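Home Reviews Desks Storage Contact
Last updated February 14, 2018
2 min read

Kakus desk by Statumard: eight months in a small room

I bought the Kakus in June to replace a folding table. It cost 687 with delivery. Assembly took me 80 minutes alone, mostly because the leg bolts go in at an awkward angle.

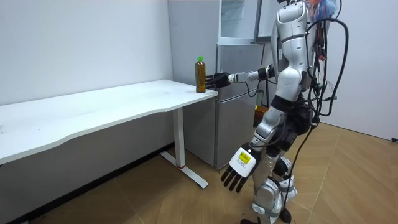
Spills were my main worry with a white top. I drink tea at my desk all day and I'm careless about where I put it. A tall bottle like the one with the green cap, left standing near the front corner, is a normal sight here. Tea wipes off with a damp cloth if you get to it the same day. Ballpoint ink took longer and left a faint gray line.

Wobble is slight. I notice it when typing fast – not when writing by hand.

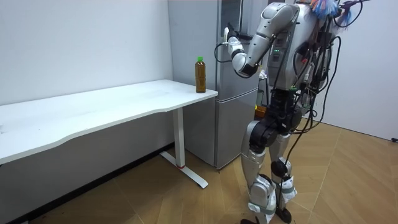

Size matters more than finish in a room like mine. Measure twice and leave space for doors to swing. With a tall silver refrigerator in the same room as the desk, I had to think about where the chair would go. Barbara Sikora has the wider model and had to send it back for that reason.

The instructions are poor. Step 8 shows the crossbar upside down,
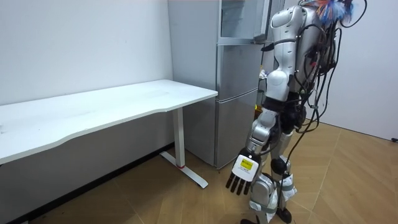 and the spare screws are not labeled. I emailed Statumard and got a corrected sheet two days later.

The back edge is straight, so it can go right up against a wall.

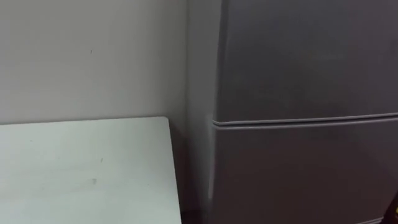

Verdict

Good desk, slightly overpriced. I would buy it again at a discount.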